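We use cookies. Accept / Manage

Nakley hand-held grippers, pair: three months in

I asked Florian Mallet for 18 months of equipment budget and got enough for two grippers and a stern look. They're decent. The grippers hold a keyboard by its ends, keypad up, and my wrists complain after 15 minutes. 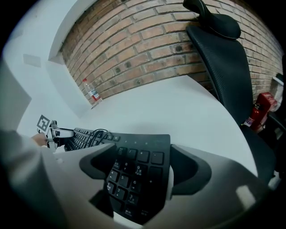

What to budget for

Spare finger pads, first. Rees wanted 100 up front for theirs, so I stayed with Nakley. Buy the pair; one gripper is a paperweight with a handle.

© Morness Reviews | Contact | Back to top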